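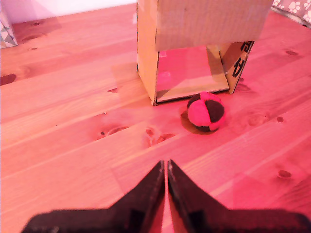 Plerneck rewrites the rulebook for putting a ball in a box

The Plerneck working group on tabletop manipulation released its revised good-practice guide on Wednesday, and anyone who has been waiting for an agreed meaning of the word "in" can relax. It takes up most of page 2.

The guide covers small robot arms doing small jobs with household objects. The last version ran to 45 pages and was mostly admired from a distance. The new one has 206 numbered clauses, of which 20 are mandatory and the remainder are phrased in the tone of a hotel asking you to reuse your towels.

Under the mandatory clauses, a ball counts as inside a box only when it has left the gripper and rests wholly on the box floor. Touching the front lip is a miss. So is leaning on it, a point that Tultis, which makes grippers and had a draft scoring scheme of its own, is understood to have argued over for most of the spring.

Labs must also write down the lighting for each run, including the color. Prurnora, a testing firm, asked for white light only and lost. The group took the view that kitchens, bedrooms and teenagers exist, and that an arm that works only under office lamps should say so on its score sheet.

Clutter gets a chapter to itself. Boxes, cushions and other things along the back of a table may stay where they are, provided they are listed before the first attempt and not shuffled around after a bad one. The wording of that last part suggests somebody had been shuffling.

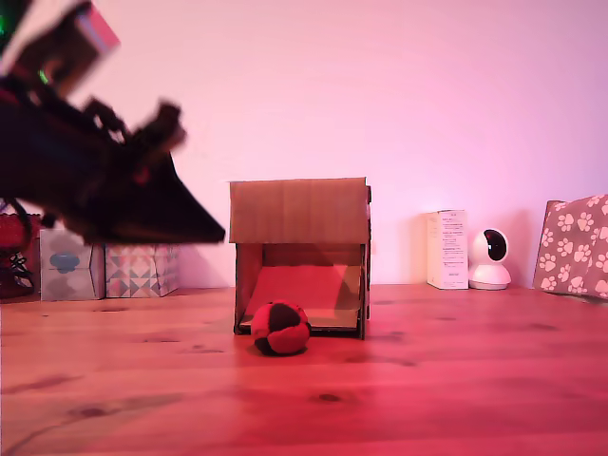

What changes for labs

Failed attempts now have to be reported next to the successful ones, in the same size type. Umali, whose published results have so far contained no failures at all, said it welcomed the clarity and would need until August to reformat its tables.

Cardboard is still allowed. A proposal to require a certified standard box was withdrawn once members saw the quote for it. Labs may go on cutting their own, with the opening measured and the measurements attached.

Comments on the optional clauses are open until the fall.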